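Farkgate Schedule Tables, release 3

Fixture and result tables for the Farkgate amateur football league, compiled by Imani Yazzie from the printed programs and the scorers' sheets. Each row is one game. The main file holds 3,861 rows, and the playoff file holds 288. Preseason games are left out of both.

Columns
game_id: integer, stable across releases
week: integer, bye weeks have no row
home, away: team codes, listed in teams.csv
kickoff: local time, 24-hour clock
home_pts, away_pts: final score, overtime included
rest_home, rest_away: days since the team's last game
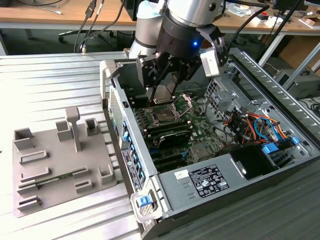
Rest days are computed from the schedule as played. A game moved for weather takes its new slot, and the old slot is kept in moved.csv (189 rows). Week 1 rest values are blank — do not read them as zero.

Known problems
Kickoff times before the Morais merger were rounded to the nearest 30 minutes. Two teams shared the code TRK until Trarkus changed its name; the older one is now TRO. Forfeits are scored 2-0 and flagged in the notes column, but flags are missing for the first four seasons.

Changes
Release 3 (June): rest columns added, duplicate playoff rows removed, team codes checked by Denise Wainwright.
Release 2: neutral-site games marked.

Send corrections with the game_id and a scan of the program page.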